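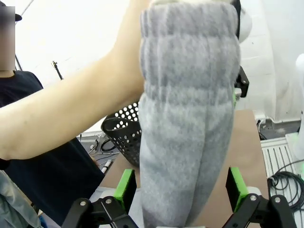

Wernlow has one launderette left. Three years ago there were 3, and before that a dry cleaner's on the corner by the bus station where you could get a zip done while you waited. All gone. So when Ornella Testa took the lease on the old shoe shop in September and put a mending table in the window, people assumed she was mad. Who mends? Everyone, as it happens, or everyone who has stopped going to an office. It's not suits coming in. It's fleece. Grey fleece mostly, brushed and a bit fuzzy, with a gathered band that puckers up like the top of a paper bag. The stuff we've all been living in since spring.

"I trained on wedding dresses," she says. "Now I do bottoms." Laughs. Goes back to her pins.

The shop is called Claradari, after nothing in particular, she liked the sound. Two machines, an overlocker that sulks in damp weather, a kettle. Customers queue on the pavement and hand things over at the door in carrier bags. She charges 3 pounds for a hem, more for elastic, and she won't quote on a lining without seeing it first.

Elastic is the big one. It perishes. Hot washes do it, tumble dryers do it faster, and most cheap waistbands are stitched straight through so you cant just thread a new piece in. She has to unpick the lot. An hour's work on something that cost less than a sandwich and a train ticket. Why bother? Because it's comfortable, they tell her. Because it's the good pair.

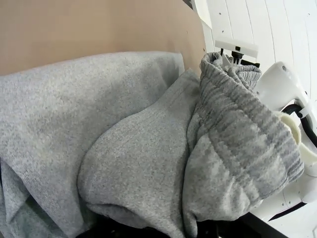 Grey marl, the colour of the year whether we like it or not.

There's a bigger story here and it's about cloth. Ask anyone who sews for a living and they'll say the same — it got thinner. Ornella keeps a sweatshirt from a mill shop called Vitale, bought by her mother, worn to death, still square at the shoulders. Next to it a newer one from the online outfit Lurnunis, pilled at the elbows after one winter. She doesn't name names to customers. She just lets them feel both sleeves.

Her rules for keeping the stuff alive are short. Wash it inside out, cool. Don't use softener, it flattens the pile and does nothing for the elastic. Dry it flat if you've the room, over a door if you havent. Never peg it by the waistband. Fix a hole when it's the size of a lentil.

Not everybody can wait, mind. The list ran to 200 items at one point, she had to shut the door for a week and catch up. People were nice about it. One man came back and asked for his jogging bottoms as they were, unmended, he'd nothing else to put on.

Will it last? She's not sure. The lease is short and the rent goes up next year. If offices fill again it'll be trousers, she says, and trousers are easier. If they don't, she's got a drawer full of elastic in four widths and a supplier who finally picks up the phone.

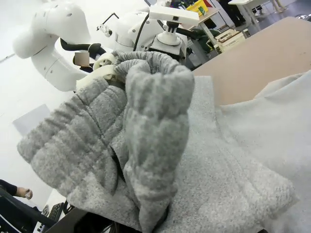 Where to get things mended

Claradari, Wernlow. Drop off mornings only, closed Mondays. Bring it washed, please. Cash or card, allow a fortnight for anything with a waistband.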